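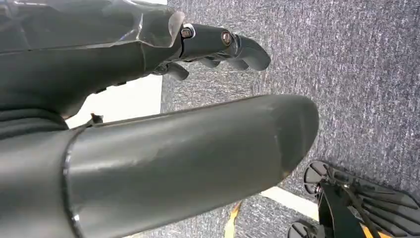

My small love affair with prepaid expenses

I spent most of a July evening fixing the prepaid account for my little side business, Stinditz, and I had such a good time that I have to write about it. (Yes, I know how that sounds!)

Some background. I've kept my own books for a while now, and I was always a "paid it, expensed it, moved on" kind of person. The insurance bill would land, I'd pay the whole year, and that month would look like a disaster. Then the next eleven months looked fantastic. I'd stare at my profit and loss report and feel rich in spring and broke in summer, and neither feeling had much to do with how things were going.

Aurelia Riedl, who does the books for a friend's shop and has more patience with me than I deserve, looked at my reports over coffee and asked where my prepaids were. I didn't have any. She drew the whole thing on the back of a receipt and I've been hooked ever since.

The idea is so simple. When you pay for something you haven't used yet, you own the right to use it, so it starts out on your balance sheet as an asset. Then each month you move a slice of it over to expense. My easiest one is Fleltimix, the scheduling app I use. I pay $240 up front for the year, so the full amount goes to Prepaid Expenses on day one, and every month I move $20 over to Software. The account runs down to zero right when the renewal comes up, and I love watching it get there.

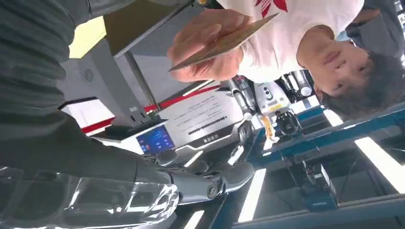 What if the policy starts in the middle of a month?

Pick a method and stick with it. You can figure the first month by the day, or you can count a full month if coverage starts in the first half and skip it if it starts in the second. I use the half-month version for small stuff and go by the day for anything big enough to move my totals.

My insurance is the big one. The premium was $2,413 and it doesn't divide evenly by twelve, so I book $201.08 a month for eleven months and let the last month pick up the extra pennies. The first time through I rounded all twelve the same way and ended up with four cents sitting in the account forever. Four cents! It bugged me every time I opened the balance sheet.

So now I keep a schedule, just a plain spreadsheet with one row per prepaid item. I put in the vendor, what I paid, the start and end dates, the monthly amount, and then a column for each month. The total at the bottom of this month's column is my journal entry, and the total of what's left has to match the balance in the account. If it doesn't match, I look for a renewal I coded straight to expense out of habit. That has been the problem almost every time.

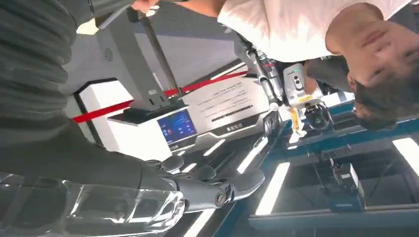 Recurring entries help a ton here. I set mine up to post on the last day of the month and to stop after the twelfth one. Please set the end date! I forgot on my Jiridik subscription, and the entry kept right on going for two months after the balance hit zero, which gave me a negative asset and a very confusing morning.

Do I bother with every little thing? Nope. My cutoff is roughly a hundred bucks, and anything under that goes straight to expense. Thaddäus Rüegg left a comment on my last post saying he uses a much higher number for his repair business, and that makes total sense for his size.

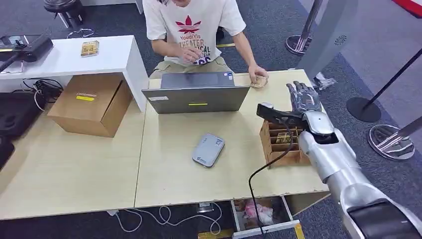 Oh, and deposits are a different animal. I had the security deposit for the Frei storage unit mixed in with my prepaids, and it doesn't belong there, as I expect to get that money back when I move out. It has its own account now, called Security Deposits, and I leave it alone.

Next up I want to go back through last year's annual renewals and see how far off my monthly numbers were. I already have the bank statements out and a fresh tab in the spreadsheet.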